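Lavar e guardar a roupa de cama de um alojamento local

Os lençóis de algodão de 200 fios aguentam lavagens frequentes a 60 graus. As fronhas com nódoas de creme ou maquilhagem vão primeiro a uma pré-lavagem fria, com sabão neutro esfregado do avesso.

Carga: encher o tambor até dois terços. Com a máquina cheia, o detergente fica nas dobras e o tecido seca áspero.

Amaciador: não usar em toalhas. Substituir por 50 ml de vinagre branco no compartimento do último enxaguamento — nunca misturado com lixívia.

Almofadas de fibra: lavar 2 de cada vez, para equilibrar a centrifugação. Secar a baixa temperatura e sacudir a meio do ciclo.

Protetores de colchão: os modelos impermeáveis da Cenico não devem ser passados a ferro. Secam à sombra, com a face plastificada para dentro.

Rotação: três jogos por cama — um em uso, um na lavagem, um no armário. Na casa de Drandton, os edredões são arejados em abril e guardados em sacos de algodão. 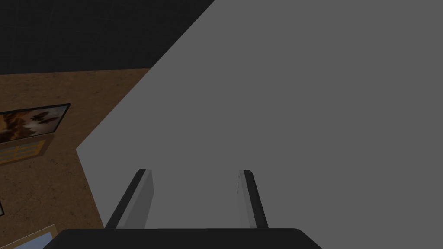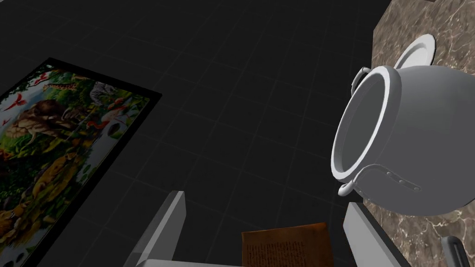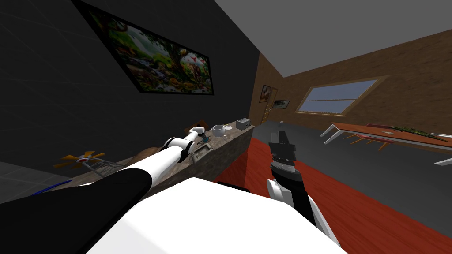 Os cobertores de lã só se lavam no fim da estação, a frio e sem torcer. Estender na horizontal, sobre uma toalha seca, e virar ao fim de umas 7 horas.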